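Search this forum
Go
Advanced search

Wall shelves that hold heavy records: brackets, anchors or a rail?

dogar_atif
Okay, I finally own enough records that the floor has to stop being my storage plan! I want two long shelves above the couch in our front room. The wall is old plaster over lath (the house is older than anyone on the street can tell me) and every shelf I've ever put on it has ended up sagging toward the room. I've been reading all weekend and I'm more excited about brackets than a grown man should be. What are you all using? The boards are already cut, so please don't tell me to buy a bookcase.

Anum W
Oh, you're in for a fun project! Plaster is great once you find the studs. I gave up on the magnetic stud finder and drilled a row of tiny holes right where the shelf would hide them. I hit wood on the fourth try and did a little dance. After that it's big screws straight into the stud, and the shelf isn't going anywhere.

talpur_d
Agree on the studs, disagree on skipping the stud finder. A strong magnet finds the nails that hold the lath, and the nails are in the studs. Go slowly, mark every place it grabs, and you'll see a line going up the wall. No holes needed.

As for the bracket itself, the plain L is still my favorite for a record shelf. The long leg goes on the wall, the short leg under the board. People put them on the other way around all the time, and then wonder why the front edge dips. The pull on the top screw gets smaller the farther down the wall the bracket reaches, so give it all the height you can stand to look at.
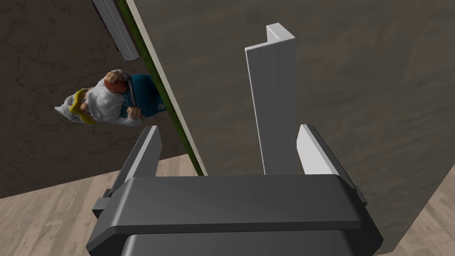
Tall white L bracket, two flanges meeting at the corner.

If you can't stand the look of them, paint them the wall color before you hang the board. Two thin coats, and let the first one dry overnight (I didn't, and I've got a thumbprint up there forever).

LaurNistor
I have to argue with the love for L brackets here. For records I'd go rail and upright every time. My Pramine uprights have been up since October and I've moved the shelves three times already, which you will want to do, believe me! Records multiply. With fixed brackets you're patching plaster whenever you change your mind.

dogar_atif
The uprights do look good, but my wife has voted against "the garage look" and I think that vote is final. What about those hollow wall anchors? The Kpodo packet says 800 on the front in giant type and I got very hopeful.

talpur_d
Don't hang records on a number in giant type. Read the back of the packet and see what kind of wall they mean. Old plaster crumbles around an anchor, and a shelf pulls outward as well as down. Studs!

Anum W
Studs. And if they don't land where you want your brackets, screw a long flat board across them first, paint it, and put the brackets on that. My brother Shahzad did his whole hallway this way and it looks like trim.

LaurNistor
Fine, I'll give you the backing board, that's a good trick. I still say he'll be back in a year asking how to move them.

dogar_atif
Backing board it is! Going to go rub a magnet on the wall now.

Comments (2)

Gokura27
The nails-in-a-line thing worked on my plaster too. I used the magnet off an old cupboard latch.

S. Warraich
It was the stairway, not the hallway, and I'm still touching up the paint.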